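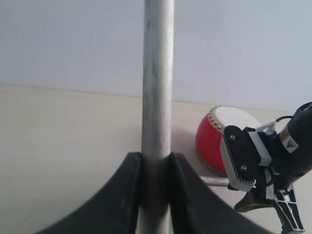
Metal pole held between two black gripper fingers, plain wall behind.

Week 4: Price controls and rationing
Lecturer: Trilok Malhotra
Read before the tutorial: Paredes, chapters 2 and 4

Definitions
A price ceiling is a legal maximum price. It binds only when set below the market-clearing price. A floor is a legal minimum and binds only when set above it. Most exam errors come from drawing a ceiling above equilibrium and then shading a shortage.

Worked case: bread in Brostetby
Brostetby is the model town used throughout the unit. At the clearing price the bakeries sell 141 loaves a day. The council then imposes a binding ceiling, and the quantity supplied falls to 70. Trade is limited by the short side of the market, so 70 loaves change hands whatever the quantity demanded at the new price. The fall in trade is 71 loaves. The shortage is larger than this, as quantity demanded also rises along the demand curve. Do not label the 71 as the shortage.

Welfare
Producer surplus falls without ambiguity. Consumer surplus may rise or fall: buyers who still obtain bread pay less, while others go without. The standard deadweight triangle assumes that loaves go to the buyers who value them most. Under queueing or allocation by favour this assumption fails, and the triangle understates the loss.

Non-price rationing
Bromesar models the queue as a second price paid in time. If every buyer values time equally, the queue lengthens until money price plus time cost equals the marginal buyer's willingness to pay. The time is not received by the baker - it is a cost with no matching revenue. Coupons avoid the queue but raise the question of resale. Where resale is legal, the coupon acquires a market price of its own.

The case for controls
Kakorine defends short-lived ceilings on two grounds: supply may be fixed over a period of days, and the distribution of income may make willingness to pay a poor measure of need. The first is an empirical claim about elasticity. The second is a normative claim and should be labelled as such in your answer. A ceiling on a monopolist is a separate case and can increase output - see Paredes, chapter 4.

Tutorial preparation
Redraw the Brostetby diagram with a vertical supply curve. State what happens to quantity traded and to the deadweight triangle. Bring the diagram on paper.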